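Lalerach Linen Room: where we are so far
Progress report to the Derkari Fund
Friday, January 22, 2021

Hi all,

I promised you a proper update once the shelving was in, and the shelving is in, so no more excuses from me! I'll go through what got done, what didn't, what it cost and what I'd like to do between now and the end of the grant. I've kept it in the same order as the application so you can lay the two side by side if you want to.

The room itself

You'll remember the back room at Lalerach from your visit in August, with the ironing board wedged behind the door and the bags piled up to the windowsill. It's a working linen room now. The old carpet is up, the walls have had two coats of white, and we've got shelves on both long sides with a folding table down the middle. The table came from Giannakopoulos, secondhand, and it's a good four inches higher than the one we had before. My back noticed on the first afternoon.

The window still sticks. I had it down as a job for December and it didn't get done, mostly because the person who was going to plane it got busy and then it was too cold to have it open anyway. It's moved to spring.

Sorting

This was the big one, and it took a lot longer than I wrote in the plan. Everything we own in cloth came out of its bag, got washed, got looked at under the good lamp and went into one of the piles: keep, mend, cut up for rags, pass on. We finished with 202 pieces in the keep pile and 64 waiting to be mended. The rag pile I didn't count and I'm not going to, but it filled the big bin twice over and the bike shop down the road was very happy to have it.

The dark cloths were the slowest. We have a lot of charcoal gray from the old dining hall days, and in the bags it all looked like one thing. Spread out, it was several different cloths in different sizes, some hemmed and some not, and a few that had faded enough that you wouldn't want them on the same table as the others. I ended up sorting them next to the window before lunch and leaving them alone after three o'clock.

Folding and how we handle things

I wrote in the application that we'd "agree on a standard fold," which sounded very simple when I typed it. We've now agreed on one for napkins and one for the small square cloths. Long tablecloths are settled too (in half, in half again, then thirds, label corner out). The large dark sheets are the ones still giving us trouble. They're big, they're soft, and they don't want to hold a crease, so a neat fold on the table turns into a slump on the shelf by the next day.

Part of it is how they get picked up. Grab one in the middle and the cloth bunches into a tight little neck right where you've got hold of it, with all the creases running into that one spot, and then you have to shake the whole thing out and start over. Lifting by two corners works much better, and for the biggest ones it takes two people. I've written that on the card over the table in large letters.
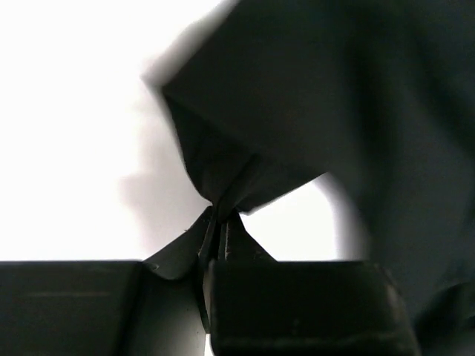 Storage and labels

The shelves are from Fudska, the plain open kind, and I'm pleased with them. We went with open shelves after trying doors on one section for a couple of weeks. With doors, people put things back wherever there was a gap and shut it away, and I'd find napkins in with the bath towels. Now you can see from across the room what goes where.

Every shelf has a paper label with the kind of cloth and the size. We've labeled 39 spots so far. The top row isn't done yet because I haven't decided what lives up there. I'm leaning toward holiday things and the heavy curtains, which only come out a couple of times a year, though the curtains are a real armful to get down off a stepladder, so maybe the bottom row would be kinder. I'll try it both ways.

One small thing that has made a big difference: a basket at the end of the table for anything you aren't sure about. Before, the mystery pieces went back on the nearest shelf. Now they go in the basket and I go through it once a week.

Lending

The lending side opened quietly, with no sign outside and nothing on the website yet. I wanted to see how it ran before we told the whole neighborhood. So far it's been birthday parties, a baptism, a school concert and one very large family dinner that took nearly all our white tablecloths. Everything came back. One cloth came back with candle wax on it, and the brown paper and warm iron trick got most of it out.

The sign-out sheet needs work. People fill in what they took and forget to write when they'll return it, so I'm redoing it with the return date as the first box.

Money

We're $154 under on the shelving line, thanks to the secondhand table. We're a little over on laundry soap and electricity, which I should have seen coming with that much washing. I'd like to ask if the shelving money can be moved across to cover it, with whatever's left going on thread, hem tape and a second good lamp for the mending corner. If you need that request on the separate form, send me the form and I'll fill it in.

What's next

Mending is first. We've got the machine serviced and a box of donated thread, and we're holding a mending afternoon every other week until the pile is gone. After that it's the top row of labels, the new sign-out sheet, a settled fold for the big gray sheets (I'm thinking of rolling them, which a couple of people feel strongly about, both ways), and then the sign outside.

You're welcome to come by any time the door's open. Mornings are best if you want to see it busy, and there's coffee in the kitchen across the hall.

Warmly,
Linen room coordinator, Lalerach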